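Search this site Go Clear

How does a robot know where the sleeve is?

Folding a jumper is easy for you. You pick it up, find the arms, tuck them in and fold it over. You probably think about something else while you do it. For a computer program, it is a very hard job. This page explains how the program does it, one step at a time.

Step 1: Looking

A robot's camera does not see a jumper. It sees a big grid of tiny coloured dots called pixels, and each dot is stored as numbers. A blue dot and a green dot have different numbers. The first part of the program looks for places where the numbers change suddenly. Those places are often edges.

The part of a program that makes sense of camera pictures is called perception. At Solden, where Amra Matić writes robot software, the perception program is named Tapia. It sorts the dots into groups: these ones are cloth, these ones are table, these ones are floor.

Cloth is tricky because it changes shape. A mug looks like a mug whichever way you turn it. A jumper can be flat, rolled up, inside out or in a heap, and it is still the same jumper. Shadows are tricky too. A dark line might be a fold, or it might be the edge of a pocket.

Step 2: Choosing

Next, the program has to decide what to do. This part is called planning. The planner at Solden is called Drasadel. It thinks up 30 different places where the gripper could take hold of the cloth, and gives each one a score. A hem or a cuff might get a high score. A spot in the middle of the back might get a low one. The top score wins.

The planner also works out a path. The gripper must get to the cloth without bumping into anything, and it must be turned the right way when it arrives.

Step 3: Moving

The last part is called control. It turns the plan into lots of small movements. The control program checks where the gripper is 195 times every second. If the gripper has drifted a little to one side, the program nudges it back. You do something like this when you carry a full glass of water across a room.

Where does the program learn all this?

Nobody could write down a rule for every wrinkle. Instead, the program learns from examples. A person folds clothes while holding a gripper by its handle, and cameras record what happens. Amra's team collected nearly 69 hours of recordings before April. 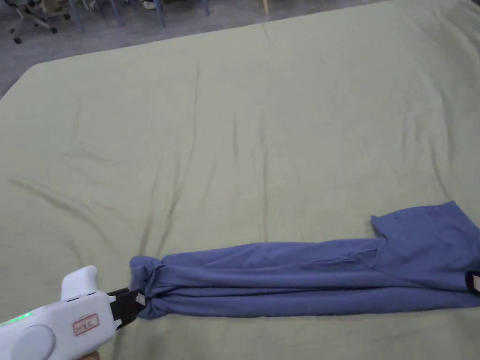
Learning programs need to be shown the hard bits as well as the easy ones. If every example had a perfectly smooth jumper in it, the program would be lost the first time it met a crumpled one. A blue top folded into a long, narrow bundle on a green sheet is a good example to learn from, as the black jaws are pinching the end where the cloth is all bunched up. There are wrinkles in the sheet as well, so the program has to learn which creases belong to the clothes and which do not.

Words to remember

Pixel: one tiny dot in a digital picture.
Perception: working out what is in the picture.
Planning: choosing what to do next.
Control: making the movements and correcting them.

Filed under: How Things Work > Computers and Robots > Ages 8 to 11

Page last updated: April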